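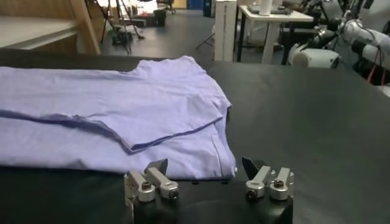
Hollville laundry folding classes fill up, but do tidy shirts need a $2 lesson?

A folding class has come to Hollville, and people are paying to attend it. The Tuesday evening sessions at the Mostyn Street hall cost $2 a head, run for an hour and promise to teach adults how to fold a T-shirt.

The program is called Flillatness. Its founder, Haf Eynon, says most households have been folding the wrong way for years and are paying for it in crowded drawers, creased collars and lost Sunday afternoons.

The claims on the flyer are bolder than that. According to the sheet taped up at the library, a household that switches to the Flillatness fold will handle 2628 fewer garments a year. The flyer doesn't say where the figure comes from. Asked about it, Eynon said it was worked out from her own family's washing, counting every time a shirt was pulled out, shaken and folded again after somebody had rummaged for another one.

That is one family, and she did the counting herself. She agreed no one else had checked it.

"It's a guide," she said. "Some homes will do better than that and some won't. If you live alone and own three shirts, I can't help you much."

The method itself is plain enough. The shirt is laid on a dark, bare surface so the edges show up. One layer is brought over the other, the crease is pressed with the side of the hand, and the wrinkles are smoothed out toward the hem before anything else is done. Then comes the second fold, and the third, and the shirt is supposed to stand up in the drawer on its own.

Eynon is firm about the smoothing. Most people, she says, rush to the second fold while the top layer is still rippled, and the ripples get pressed in for good. She also prefers beginners to practise on a plain, pale shirt. Lavender is a colour she recommends, as every ridge shows on it, and a printed logo hides too much.

Whether any of this counts as new is another matter. Standing shirts on edge in a drawer has been around for a long while, and plenty of people in Hollville learned to fold at a kitchen table without a registered program name. The flyer describes the method as "developed", though Eynon said she had put it together from things she had seen and things her mother did.

Zoi Kontogiannis ran the linen room at the Juvmont motel until it closed and has folded more than most. She went to the first session out of curiosity and came away unconvinced.

"It's a good fold. I have no quarrel with the fold," she said. "But she had us on one shirt for 20 minutes. At Juvmont you'd have been sent home. And the neckline still rolls if the cotton's cheap, no matter what you do to it. You can't fold your way out of a cheap shirt."

Kontogiannis was also doubtful about the promise that the shirts stay put. She took hers home, stood it in a drawer with the others and said it had slumped by the weekend. Eynon's answer is that the drawer has to be full enough to hold the row up, a condition that appears nowhere on the flyer and sits a little oddly beside the offer of extra drawer space.

Others who attended were kinder. One man said he had never been shown how to fold anything and was glad to be asked no questions about it. A couple who came together said they had argued about towels for most of their marriage and hoped the towel session would settle it – they weren't counting on it.

The class doesn't cover fitted sheets. Eynon said she gets asked every week and has decided to leave them out until she has something useful to say. On that point, at least, she and Kontogiannis agree. Kontogiannis said the motel's were rolled up and put on a high shelf.

There is no certificate and nothing to buy, although a set of cardboard folding guides is planned for September. Eynon wouldn't give a price. She said the $2 covers the hall and the tea, and that she had yet to make any money from it. The library said it puts up community flyers without checking what they claim, and that the Flillatness sheet would stay on the board until the end of the month.

Sessions start at 7 p.m. Participants are asked to bring two shirts of their own, clean, in any colour.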